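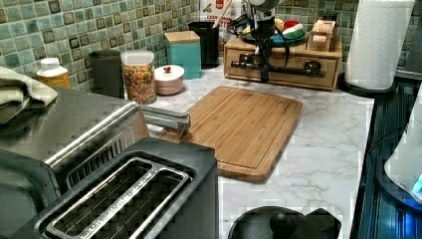

Plumus today opens orders for the Kurnside worktop kit, a single-arm package for laboratories and product teams that develop household handling tasks. The kit is supplied with the arm, a base section, cabling, control software and a library of task templates written for domestic rooms. Templates are prepared for worktops that are in ordinary use, where a two-slot toaster, a cutting board and a row of jars and canisters along the tiles leave only part of the surface free. The software takes the free area as its starting point and plans each movement from there.

The kit replaces the Bundstead bench package, which Plumus has sold since its first year of trading. Bundstead was designed for a bare bench with fixed object positions. Customers who moved it into a kitchen had to mark out those positions again each time an item was shifted. Kurnside drops the fixed positions. The operator defines zones (work, store, avoid) and the software checks each planned path against them before the arm moves.

Orders are accepted in two versions. The base version contains 13 task templates, covering picking, placing, sorting, lid handling and tray loading. The extended version adds a further 14, most of them for two-stage tasks such as moving an item from a tray to a plate and then clearing the plate. Both versions use the same hardware, and a base kit can be upgraded by licence key without returning any parts.

"Most of our support requests over the past year were about clutter," said Panagiotis Andreadis, product lead at Plumus. "A customer would have a task working on the bench, then put it in a kitchen and lose two days to the bread bin. We wanted the set-up procedure to begin with the kitchen as it stands."

Task development for Kurnside was carried out with Shao, which supplied the path-checking module and will maintain it under a separate agreement. The module runs on the customer's own computer. No network connection is needed after the licence has been activated, and recorded sessions stay on the local drive unless the customer exports them.
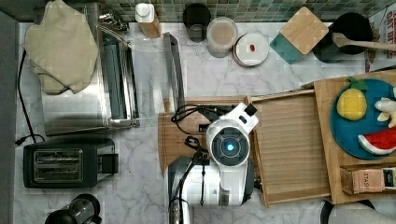

Installation requires a level surface, one mains socket and a clear path for the cables. Plumus recommends that the overhead view be checked before the first session and again whenever the layout changes. Cable loops deserve particular attention: slack that coils over a board beside the arm, with trays close by on the other side, should be entered as an avoid zone even if the arm is not expected to pass over it. Light toy items such as a pineapple or a slice of watermelon on a plate are suitable for early placing trials, and the templates include grip settings for objects of this kind. Glassware should be left until the grip settings have been confirmed on site.

Each template was run 200 times before release. Results are listed template by template in the technical note supplied with the kit, including those runs that ended in a stop or a dropped object. A run in which the operator intervened is recorded as incomplete. Plumus does not publish a single combined score - the templates differ too much in length for one to be useful.

Known limits at release are as follows. Transparent containers may need to be marked by hand. Cloths and other soft items can be entered as avoid zones but are not supported as objects to be gripped. The kit is intended for supervised development work and is not approved for preparing food or for use in an occupied home without an operator present.

The first production batch is limited to 700 kits. Orders will be filled in the order received, with existing Bundstead customers given priority for the extended version. Bundstead templates can be imported, although their fixed positions must be converted to zones. A conversion tool is included in both versions. Spare parts and written support for Bundstead will continue unchanged.

Prices, the technical note and the zone set-up guide are available on request from the Plumus sales desk.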